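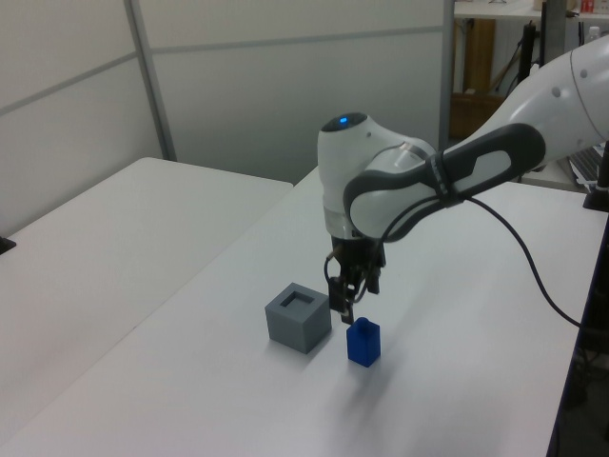 Progress report: block and receptacle test set, Clurus work package

Prepared by Nivaldo Vasconcelos, Wenincombe
Submitted 1/14/24

1. Status

The work package covers the design, manufacture and checking of a set of paired test objects: small blocks and the hollow cubes that receive them. Work is on schedule with one exception, the storage trays, described in section 5. No change to the total budget is requested.

2. Test objects

The reference pair is the blue block and the gray cube. The block is a small rectangular prism with a rounded top edge. The cube has a square opening in its top face. Both shapes were fixed at the last review and have not been altered.

The set will contain 20 pairs when complete. Of these, 19 have passed inspection. The remaining cube was rejected for a raised edge at the mouth of the opening and is being remade by Lado at no charge. Delivery is expected before the next payment date.

Color was discussed again with Evangelista, who asked whether block and cube could be supplied in the same gray. We recommend keeping them different. The blocks are small, and on a white surface a blue block is easier to find and to tell apart from its cube, including in photographs taken from several feet away. Evangelista has accepted this for the current set and may raise it again for the next one.

3. Work surface

Objects are laid out on the long white table, with the second white table kept beside it as a separate surface. The two are not joined. Joining them was considered in the original plan and dropped, because the tops could not be brought level without new feet. The cost of the feet has been returned to the general materials line.

The white top shows marks readily. It is wiped down at the start of each session with a damp cloth and left to dry before any object is placed. Solvent cleaner was tried on an offcut and dulled the finish, so it is not used.

Lighting remains a minor issue. Upright blocks and cubes both cast soft shadows on the white top, and in overhead photographs the shadow of the block can be taken for part of its outline. Measurements of block position are therefore made from the base edge only. We have asked for a quote on a diffuser panel and will report the price separately.

4. Fit checks

Each pair is checked by hand before it is released. The block is lowered into the opening, released, lifted out and turned, and the check is repeated. A pair passes if the block seats under its own weight in every orientation listed on the inspection sheet. Some 200 checks have been logged so far. The log is kept by pair number and is available on request.

Two early pairs were tight in one orientation only. Both were corrected by light sanding inside the opening and passed on recheck. The sanding has been added to the finishing instructions sent to Lado.

5. Open items

Storage trays. The first tray design let the blocks tip over in transport. A deeper tray has been drawn but not ordered. We are waiting for Clurus to confirm the shelf depth.

Spare blocks. 80 percent of the spares allowance is unspent. We ask that it be carried forward.

Labeling. Pair numbers are currently written on paper slips stored with each pair. Engraving on the underside is proposed. A sample will be sent to the Clurus office with the next shipment.

6. Next period

Work up to the end of May will cover the replacement cube, the tray order and the written handling instructions. A draft of the instructions will be circulated to Evangelista for comment before release.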